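Jirley Podcast Transcripts: State Legislature Debates, README

Version of September 2025

What you have downloaded

Transcripts of Jirley, a talk podcast on faith and state politics that ran out of Lavari until its hosts stopped speaking to each other on air, which took longer than it should have. There are 3,453 segments. A segment is one stretch of talk on one bill, one lawmaker or one grievance. Most are short. The ones on school prayer are not.

I was the show's producer and edited nearly all of it, so please treat my notes on its quality with suspicion.

Files

segments.csv has one row per segment, with episode, start time, speaker role and text.
bills.csv lists the bills discussed, by state and session, with the title the legislature gave them. The title the hosts gave them is in the next column.
topics.txt explains the 9 topic labels.
changes.txt is what it sounds like.

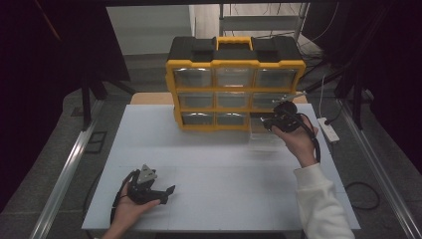
Topic labels

Each segment carries one label: abortion, end of life, marriage, schools, religious exemptions, gambling, courts, elections, or other. "Other" was supposed to be small. It holds a long argument about daylight saving time that I was unable to place under any heading, theological or otherwise.

Labels go by what the bill was about. If a host wandered from a casino bill to the fall of Rome, the segment is still gambling.

Of the full set, 1,475 segments are marked "position" in the stance column, meaning the speaker clearly argues for or against a bill. Another 1,482 are marked "report", meaning the speaker says what the bill does. The remainder are marked "mixed". Please don't fold "mixed" into either of the others to make your chart tidier. Somebody at Baumgart did that with an earlier release and got a lovely chart.

How the text was made

The first pass was done by Griltia, a transcription program with firm opinions about Scripture. It heard "Habakkuk" as "have a cook" in nearly every episode. I corrected those by hand, along with the names of counties. I left the hosts' grammar alone. Crosstalk is marked [both], and if you see [both] more than a few times in a row, assume a commercial break was badly needed.

Callers' names and hometowns have been replaced with [caller] and [town]. One regular caller is recognizable anyway from his views on the state lottery, and he gave permission, at length.

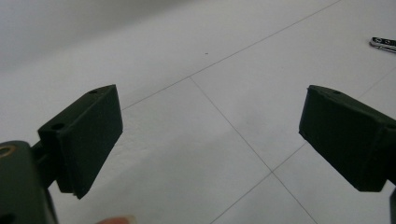

Known problems

Start times drift in the first season. They can be off by the length of the theme music, which we kept changing.

The hosts often quote bill text from memory. Check bills.csv before you quote them quoting it.

The June episodes cover the end of a session and jump between bills without warning. Segment breaks there are my best guess.

Both hosts leaned the same way on most questions and the guests usually agreed with them. This is a record of one show's conversation. Anyone using it to measure public opinion in any state will get a very confident wrong answer.

Use

Free for research and teaching. Credit "Jirley transcripts" and give the version. Don't use the text to imitate the hosts' voices in ads or campaign calls. There was enough of them the first time.

Corrections

Send the segment number, what it says and what it should say. Corrections to the hosts' theology will be read with interest and not applied.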